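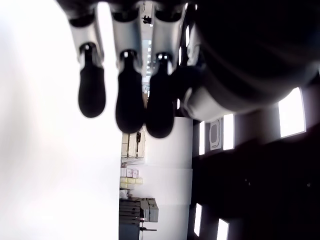 Fingertips, up close. Shelves behind.

Quick one tonight, bus in 20 min. Drahomíra Holub asked me to write down the hand rules because new people keep asking and I keep giving a different answer every time. Fair enough. So, rules. Mine, not the official ones. The official ones are in the Bokitz binder and you should read that too (115 pages, sorry, get a coffee).

Fingertips first. Wipe the black pads before every session, dry cloth, no spray. Lasex sells a cleaner for them and I don't like it, leaves a film. Look at each joint where the pad meets the silver bit. If the gap looks different from yesterday, write it down. Don't push it back in yourself. I did that in March and lost an afternoon.

Nobody's face or hands inside arm's reach while the motors are live. Their arm's reach, the robot's, with the fingers straight out. One person on the stop button and that person does nothing else. No phone. No "just quickly" moving the plate for someone. If the plate's in the wrong spot you stop, you move it, you step back, you say clear out loud. Feels silly for the first week.

Table gets one task's worth of stuff. That's it. Mugs, tape, your keys, all go somewhere else. We had a rule for this already but it was written so vaguley that everyone read it their own way. 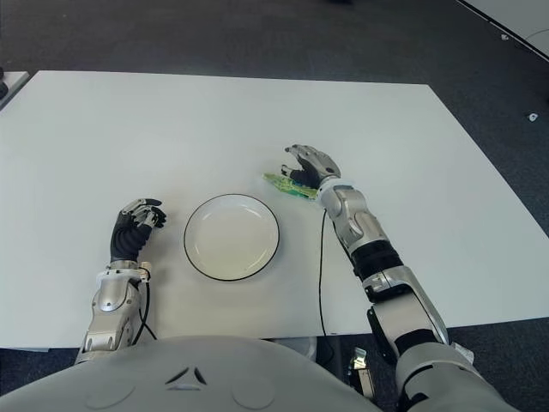 Plate and greens, right hand doing the work.

Cables. Ugh. Check the wrist cables with the arm at full stretch, not at rest. They need slack, but not so much that a loop can catch the table edge. Todorova's old checklist says to check at rest only, and I think that's plain wrong, happy to argue.

Soft things: start with the lowest grip setting and go up. Leafy things tear. Log the setting every time, even when nothing happend. We're at 2,527 logged grips and 1,147 of those have no setting written next to them, so they're useless to anybody trying to compare. Please fill in the box!!

Floor too. Anything small on the carpet gets picked up before you power on.

Still to sort out: who signs off after a hand swap. Skorkgate wants two names on the sheet, I'd be fine with one. Will ask Drahomíra.

Ok, bus.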